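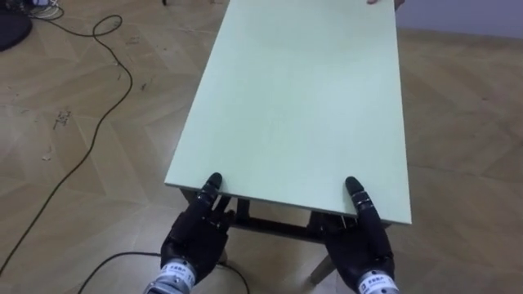

Head view, fingertips on the near edge of the table.

Tuesday, table task, remote control. Jalen on the controls, Tavion on the far side of the table, me on logging.

Started from Marcus's notes on the two-person carry. The robot takes one end, a person takes the other, and both lift on a spoken count. Today is contact and grip only, no walking. Jalen wants the index fingers on the edge before the rest of the hand closes. I would try the thumbs first, but we agreed to do it his way for this batch and compare.

Grip offset set to 3 mm in the Vavia config. It was 2 last week and the right hand kept closing early. 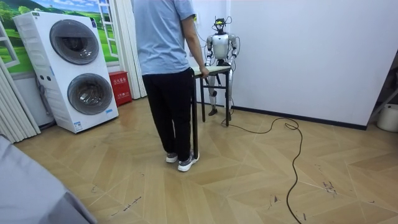 Tavion's end matters more than I had written down. If he shifts the table between the start cue and first contact, the hands arrive at the wrong spot and Jalen has to hunt for the edge. New rule: the person sets the table, says "set," and leaves it where it is until the lift count. Added to the task sheet.

Kept 119 episodes, threw out two for dropped hand tracking. Nighat will check the labels before they go to training. 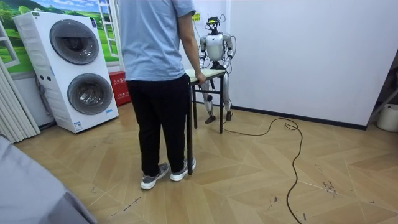

Robot and person on opposite sides of the table, side camera.

To do: ask Demetrius for the longer delay on the start cue. Rerun a short batch thumbs first. Head camera clock is still behind the side camera, fix before merging.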